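Stamping, Inking and Cleaning Up: Which Small Desk Chores a Machine Can Take

Workshop and household tips, page 11
Compiled by Loretta Lindgren, with notes from Samran Chaimongkol

Readers who run a small mail-order table at home keep asking whether a robot hand can do the stamping yet. The short version is that it can do part of the job under supervision, and the preparation takes longer than the stamping. The notes below cover hand work first, then what changes when a gripper does it.

Ink and pad

Use a pad slightly larger than the stamp face. A pad smaller than the face has to be tapped several times at different offsets, and the overlap areas take too much ink.

Tap, do not press. Two light taps on a fresh pad are enough. If the lid has ink on its inner face, wipe it before closing, or it will run down to the hinge.

Close the pad between batches. An open pad dries from the edges inward, and a dry edge shows up as a missing border on one side of the impression.

Re-ink the evening before. Fresh ink sits on the surface for several hours and will flood the fine lines of a character stamp.

Stamping on bound paper

A notebook is harder to stamp than a loose sheet. The pages underneath give way, and the side nearer the spine sits higher. Slide a rigid card under the top page. Set the stamp down square, hold for a count of one, lift straight up. Rocking the stamp is the usual cure for a faint corner and it smears the opposite corner.

If one end of the impression is faint and the other is dark, the stamp was tilted toward the dark end. Correct the angle before adding ink.

What changes with a robot hand

Grip. Small block stamps often flare toward the base. A hand that closes on the flare tends to slide upward. Close on the narrow upper part, with the thumb opposite the fingers. A strip of rubber tape around the body helps.

Force. A person feels the pad give. Many hands have no sensing in the fingertip that is fine enough for this, so the height of the table, the pad and the paper must be set by measurement. A notebook loses height as pages are torn out, so measure again after each change of book.

Angle. This is the main source of bad impressions. In a trial in the Flosergate workshop, Prasert Boonchu ran 423 impressions on lined paper and sorted them by fault. Tilt was the largest group, followed by rotation on the page. Shortage of ink was a distant third.

Ink on the table. If the stamp misses the pad or touches down early, the ink goes on the tabletop and then on the underside of the next sheet. Put down a sacrificial sheet. On bare wood, blot first, then wipe with a barely damp cloth along the grain. Wiping across the grain drives pigment into it. Samran uses a little rubbing alcohol on sealed tops and tests it at the back edge first.

Clutter. A person reaches around a tube of toothpaste or a snack packet without thinking. A machine may treat shiny foil and clear plastic poorly, as depth cameras have trouble with both. Clear lids are the worst case on a stamping table: the camera reads the surface behind the lid and the hand runs into it. Matte tape along the rim of the lid fixes most of this. Move fabric items well away from the open pad. Red pad ink does not come out of white cotton once it has been heated in a dryer.

Is it worth it?

For batches under 400 pieces, no. Setup for a new stamp takes Waraporn Siriwan around 11 minutes, and she can finish a short run by hand before the first machine impression is acceptable. For 1000 identical loose sheets fed to the same position, a plain lever stamp with a stop is cheaper than either.

A hand does make sense where the items vary in shape and someone is at the table anyway. It can hold the stamp while the person positions the paper. Gwilym Gronow works this way at Bredden and reports fewer crooked labels, with the same amount of wiping at the end of the shift.

Lint rollers, dry stamps and bagging are covered on the next page. Corrections to the ink section go to Loretta.
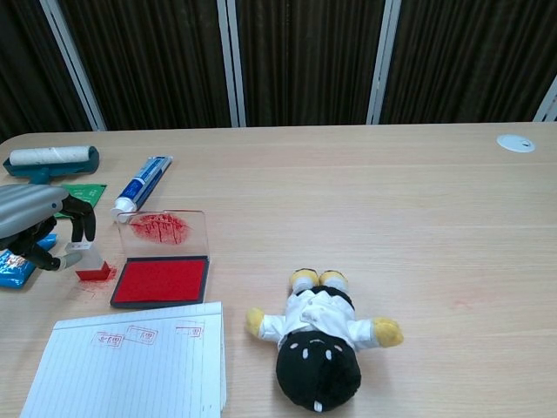
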